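News > Community > Games & Hobbies

GURNDEN CHESS LIBRARY OPENS LENDING SHELF WITH 100 SETS

2/15/18 – Residents of Gurnden can now borrow a chess set the same way they borrow a book. The Gurnden Chess Library opened its lending shelf this month at the Ukside community building, with 100 sets ready to go out and more being sorted.

The sets came in through a collection drive that ran over the winter. Households dropped off 221 boards, boxes and bags of pieces. Of those, 195 could be used in full or for parts.

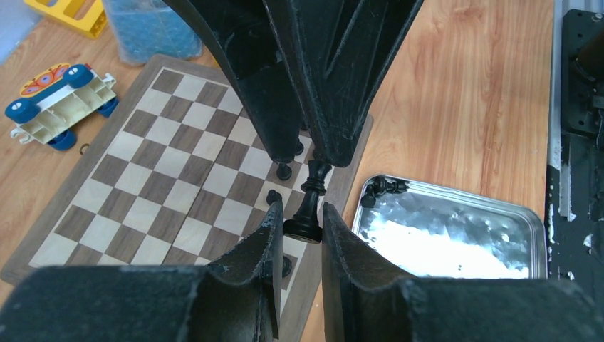

By Laskowska Press Office

Each donated set goes through the same steps before it reaches the shelf. The board is wiped down and checked for warping. The pieces are sorted by color into metal trays, matched for size and counted. A set that comes up short is filled in from the spares where a close match can be found. Sets that cannot be completed are kept for parts.

Queens and knights are the pieces most often missing, according to the library. Pawns are easy to replace. The library asks anyone with odd pieces in a drawer to bring them in, even if there is only one.

Sorting is done at a wooden table, with the tray kept next to the board. Boards are checked first and pieces go on afterward, so that cracks and loose edges are found early. Clasps are tested too, as many of the donated boards fold up into their own box. 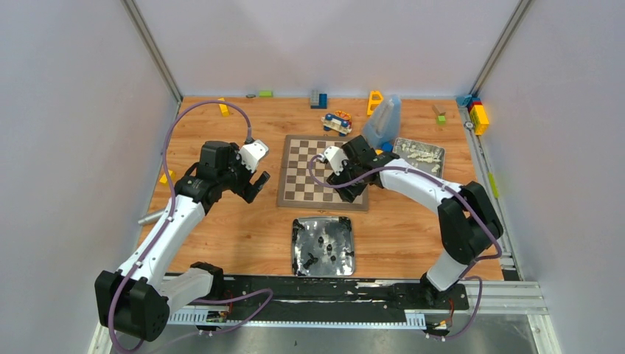

A chessboard and metal tray on the work surface.

Borrowers may keep a set for 4 weeks and renew it once. There is no charge and no deposit. A card inside each box lists the pieces, and borrowers are asked to check it before bringing the set back. Lost pieces should be reported at the desk – there is no fine for a lost pawn.

The storage boxes and shelving were supplied by Dratosent, a local packaging firm. The boxes come in two sizes, and the larger one takes a full tournament board without folding.
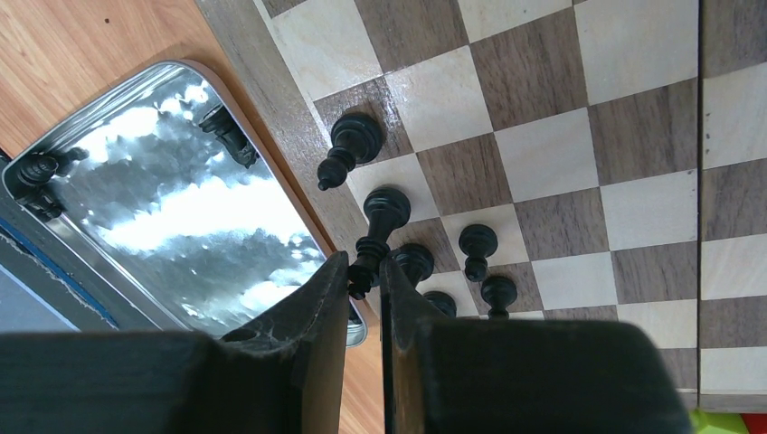

Wooden sets make up almost half of the collection, and the library expects them to be the most requested. They need a little more care than plastic ones. Borrowers should keep them away from radiators and should not wash them in the sink. Boards with maple-colored and walnut-brown squares and a wide dark border, paired with black pieces that have a ringed collar, are typical of what will be lent out for home play. Plastic sets with roll-up boards are recommended for schools and for outdoor use.

The lending desk is open during regular building hours. Donations of sets, boards and single pieces will be accepted through the end of February at the front entrance.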